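読了時間:約8分

Jeltholm棟 容器・作業台小委員会 議事録(4月分)

開始 14:00
場所 Jeltholm棟 小会議室
議長 Botond Deák
出席 Worusar設備課、Worusar資材課、Katona(容器納入元)、Bonutgate運用担当
欠席 品質課(書面にて意見提出)
書記 設備課

1. 前回議事録の確認

前回議事録の案について、資材課より容器の呼称が本文と付表で一致していないとの指摘があった。付表の「トレー」を「容器」に改め、承認とした。前回からの継続事項のうち、作業台脚部の増し締めは完了済み。床見切り材の手配は未了のため、本日の議題4で扱う。

2. 灰色容器の底面および内壁の状態

設備課より、作業区画で使用中の灰色角形容器について点検結果の報告があった。点検対象は手前側の容器とし、後方の容器は次回に回した。内壁の白い面には欠け、削れを認めた。底面には擦れ、引っかき傷、摩耗部があり、前回の記録と比べて範囲が広がっているというのが設備課の見解である。

Katonaからは、底面の傷は外観上の区分であって、触れて引っ掛かりがなければ交換の対象にはならないとの説明があった。資材課は、引っ掛かりの有無は点検者によって判断が分かれると述べ、限度見本の提供を求めた。Katonaは限度見本を用意することに同意した。見本は「継続使用」と「要交換」の二水準とし、中間の水準は設けない。

品質課の書面意見は次のとおり。底面の白っぽい曇りについて、洗浄剤の残りか表面の摩耗かを区別できる記録になっていない。拭き取り前後の状態を同じ用紙に書くよう求める。設備課はこれを受け、点検票に欄を追加すると回答した。拭き取りには現行の不織布を用い、研磨材入りのものは使わない。

奥側内壁にある白い傾斜面についても議論した。運用担当より、傾斜面の下端と底面の境に小片がたまりやすいとの申し出があった。Katonaは下端の隙間を埋める案を示したが、設備課は取り外し清掃ができなくなるとして反対した。議長は、隙間を埋めずに清掃頻度を上げる案で次回まで運用し、その結果で再度判断するとした。運用担当は、清掃頻度を上げる場合は交代前の片付け時間内に収めたいと希望した。これについて異論はなかった。

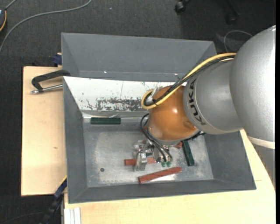
図1 手前の容器の底面と奥側の容器(作業区画)

図1をもとに、容器の並べ方を確認した。現行は二つの容器を前後に並べる配置である。資材課より左右に並べる案が再度出されたが、天板の奥行きと通路側の余裕との兼ね合いで採用は見送った。この案は前々回にも出ており、以後は天板を更新する際の検討事項として別表に移す。

容器の呼び方については、作業者側から見て近いほうを「手前」、遠いほうを「奥」とする。点検票では「前」「後」「A」「B」の表記が混在しているので、次の版から「手前」「奥」に統一する。旧版の点検票は綴じ直さず、表紙に対応表を貼る。

3. 作業台天板

作業台の天板は明るい色の木製で、複数の区分に分かれている。設備課は区分間の継ぎ目の段差について、管理値を2 mm以下とする案を提示した。従来は管理値がなく、容器を滑らせて動かしたときの引っ掛かりで判断していた。資材課は測定器具の手持ちがないと述べたが、設備課のすきまゲージを共用することで合意した。

天板の高さは床上700 mmで変更しない。運用担当から、容器の縁が高いため底の清掃時に手が届きにくいとの意見があり、天板を下げる可能性も検討したが、脚部の調整範囲を外れる。清掃時は容器を台の手前端まで寄せることで対応する。寄せた容器は清掃後に元の位置へ戻す。位置の目印については、次の案が出た。

・天板に細幅テープを貼る案。設備課が支持。貼り替えが容易。
・天板に浅い位置決め材をねじ止めする案。Katonaが提示。容器の寸法公差を見込む必要がある。
・目印を設けず、継ぎ目を基準線として使う案。運用担当が提示。

議長は三案のうちテープ案を仮採用とした。テープの色は天板との見分けやすさを優先し、資材課が在庫から選定する。位置決め材は見積もりのみ取得する。継ぎ目を基準とする案は、区分の組み替えがあると基準が動くため不採用。

天板表面の仕上げについては、再塗装の時期を議題に加えるかどうかを協議した。設備課の報告では、容器の置かれる範囲とそれ以外とで艶に差がある。機能上の支障は報告されていない。再塗装は年度後半の定期停止に合わせるものとし、本日は時期のみ記録にとどめる。塗料の選定は行っていない。

4. 床面

作業区画の周囲は濃い灰色のカーペット床である。運用担当は、落下した小片が床の色に紛れて見つけにくいと報告した。対策として明るい色の敷物を敷く案が出たが、端部のめくれがつまずきの原因になるとの意見が設備課からあり、採用には至らなかった。代わりに、片付け時に手持ち灯を低い角度で当てて確認する手順を試行する。

作業台の通路側には1,000 mmの空きを確保する。この範囲には空容器、台車、清掃用具を置かない。一時置きも同じ扱いとする。資材課から、納入日に限って台車を置けないかとの質問があったが、例外は設けないとした。台車の待機場所は入口側の壁際とし、床に表示を付ける。表示の材質はカーペットへの接着性を確かめてから決める。

床見切り材は納期の回答待ち。資材課が再度照会する。寸法の変更はない。

5. 予備容器の保管

予備容器の保管棚について、Katonaより重ね置きの注意点が示された。容器の側面は傾斜しているため重ねて保管できるが、内側に砂や金属片が残った状態で重ねると傷の原因となる。重ねる前に内面を拭き、間に薄紙を挟む。薄紙の厚みは指定しない。

資材課は、返却された容器と未使用の容器が同じ棚に置かれていることを課題に挙げた。棚札を分け、返却品は点検票を付けた状態で上段に置く。未使用品は下段とし、梱包は使用の直前まで外さない。Bonutgate運用担当は、夜間に未使用品を出す場合の届け出先を確認したいと述べた。届け出先は設備課の当番とする。

棚の耐荷重の表示がはがれている箇所がある。設備課が貼り直す。

6. 決定事項

(1) 容器底面の判定には限度見本を用いる。水準は二つとする。
(2) 点検票に拭き取り前後の記入欄を追加し、容器の呼称を「手前」「奥」に統一する。
(3) 奥側内壁の白い傾斜面は現状のまま使用し、下端の清掃頻度を上げる。
(4) 天板継ぎ目の段差は2 mm以下で管理する。
(5) 容器位置の目印はテープとする(仮採用)。
(6) 通路側の空き1,000 mmを維持し、一時置きを認めない。
(7) 予備容器は返却品と未使用品で段を分ける。

7. 担当事項

限度見本の作成:Katona
点検票の改訂:設備課
すきまゲージの貸し出し手順:設備課
テープの選定:資材課
位置決め材の見積もり取得:資材課
手持ち灯による確認の試行と記録:Bonutgate運用担当
床見切り材の納期照会:資材課
棚の耐荷重表示の貼り直し:設備課

8. その他

品質課より、写真資料に撮影位置を添えてほしいとの書面要望があった。次回から点検票の備考欄に記入する。

Katonaの担当窓口に変更の予定がある。新しい連絡先は決まり次第、資材課を通じて通知する。

奥側の容器の点検結果は次回の議題2に組み込む。手前側と同じ点検票を使用する。次回の日程は議長が別途連絡する。

閉会 15:40

配布先:出席者、品質課

お問い合わせ:Worusar設備課 | © Worusar 無断転載を禁じます | ページの先頭へ戻る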